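OK so my sister asked me when she can buy a robot that does her laundry, and I started typing a reply and it got way too long for a text. Thread!

Short version: parts of it, sort of, in a tidy room, with somebody nearby who knows where the stop button is. Long version below, get a coffee.

People hear "laundry" and picture folding. Folding is the part that gets filmed. But count up what you do on a normal wash day. You find the clothes, you pick them up off wherever they landed, you check pockets (I don't, I've washed 2 pairs of earbuds), you open a door, stuff things in, pour soap, push buttons, come back, drag out a wet knot of sleeves.

Every one of those is its own little research project. The wet knot is about three of them.

Mirela Brandão gave a talk on this in October and her slide that stuck with me was just a list of times. Her team at Linero ran 225 tries at loading a front loader from a pile on the floor. Average try that worked: under four minutes. Average try that didn't work: somebody gave up waiting.

And the usual reason for failing was a pant leg hanging out of the door. The arm shuts the door on it, the door doesn't latch, the arm thinks it's done and rolls off very pleased with itself. I have a teenager who does this exact thing. 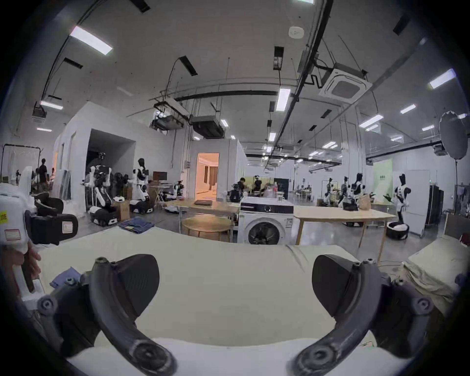 Now beds. I used to think making a bed would be the easy one – flat thing, big thing, doesn't break! Nope. A sheet has no handle. Pull one corner and the opposite corner pops off. You and I fix that by leaning over with our whole upper body and sort of swimming at it, and we don't even notice we're doing it.

Smoothing out wrinkles is going pretty well though. That's the one I'd bet on first. Getting a fitted sheet onto a mattress from scratch, I'd bet on last.

Somebody's going to ask about the Drullmont demo, so yes, I watched it, and yes, the towels look great. Same size towel, same color, same table, same starting pile. Give me 20 different T-shirts, one inside out, and then we'll talk. (I did like the hand a lot. Really nice hand.)

The thing that changed my mind a little this year is where the training examples come from. Eetu Huttunen told me his group has 2,242 recordings of people doing plain old chores, and what helped most was the boring messy ones. Dropped sock, pick it up again, keep going. If you only show a machine perfect folding it has no idea what to do with a dropped sock.

So, my guesses, please screenshot them and be mean to me later:
Carrying a basket from room to room: very soon.
Loading the washer: works on a good day, not on yours.
Folding towels: fine, if you're patient.
Folding everything else: years.
Matching socks: I can't do it either.

My sister read all this and wrote back "so should I wait or buy a new dryer." Buy the dryer, Jen.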